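Cookies help us deliver this archive. By continuing to browse, you accept our use of cookies. [Accept] [Settings]

4. Reader rankings as a source of evidence on car desirability
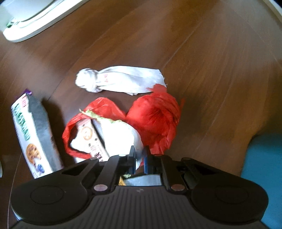
Figure 2. Items on a wooden floor, including a red plastic bag and a small cardboard box.

The published road test has long been the main source for studies of how cars gain a reputation. It has clear strengths. The tester is named, the conditions are usually stated, and the result can be set beside other tests of the same model. It says little, however, about what owners and would-be owners think of a car once it has left the press fleet. For that reason the present study turned to reader rankings, in which members of the public put forward cars under a loose heading such as "best to drive" or "most wanted" and then vote on the result.

4.1 Material

The rankings were drawn from the Totex archive, which holds the letters pages and online polls of several enthusiast titles from 2007 onward. After repeated entries had been removed, 2411 nominations remained. Each nomination named one model and gave at least one sentence in support. Nominations that named only a maker, with no model, were set aside, as were those sent in by dealers.

Coding was carried out by Fiifi Alhassan and Assunta Galli, working apart. Each supporting sentence was placed under one of 3 headings: looks, driving feel, or personal history. A sentence that touched on more than one heading was placed under the heading it mentioned first. This rule is open to objection, and we return to it in section 4.3. Where the two coders disagreed, the sentence was read again by both and a joint decision was entered in the record.

4.2 Results

Personal history was the most common ground for a nomination. Readers wrote of a car that a parent had owned, a car in which they had learned to drive, or a car they had sold and wished to have back. Driving feel came second. Looks came last, although the headings used by the magazines often invited comments on looks above all.

The Amissah coupe shows the pattern well. It scored poorly in road tests when new, chiefly for its heavy steering and small trunk, and yet it appears near the top of reader rankings throughout the period. Few of its supporters defended the steering. Most of them described a particular drive or a particular owner. The Talon hatchback, by contrast, was praised in nearly all tests and drew few nominations. Its supporters wrote short sentences and mostly mentioned its handling on wet roads.

Price had less effect than we expected. Cars that were cheap to buy used were nominated as readily as those that few readers could afford. Age did matter. Models no longer on sale were named more often than current ones, even in polls whose rules asked for current models only. Such entries were kept in the sample and marked, and removing them did not change the order of the headings.

4.3 Limits

The people who write to a car magazine are not typical drivers, and the findings should not be read as a guide to what buyers at large will choose. The first-mention rule may also favor personal history, as many writers open with a memory before moving on to the car itself. A small set of sentences was coded again under a last-mention rule. Driving feel gained some ground, but personal history still led.

A further difficulty lies in the wording of the polls. Curnent, which ran the online voting for two of the titles, changed its form in September of the final year so that voters could see the standing totals before casting a vote. Later votes may therefore have followed earlier ones. We have reported nominations and not votes for this reason, and we suggest that later work on the same archive do likewise.

Reader comments

wagonfan, 1/27/18
Glad to see the Amissah get some attention in a serious paper. My uncle had one and the steering really was that heavy. I suppose I have just proved section 4.2.

P. Drummer
Did the authors look at whether people nominated a car they had owned or only one they had ridden in? The two seem quite different to me, and both end up under personal history.

lowgear
The Talon deserved better. Mine never let me down in the rain.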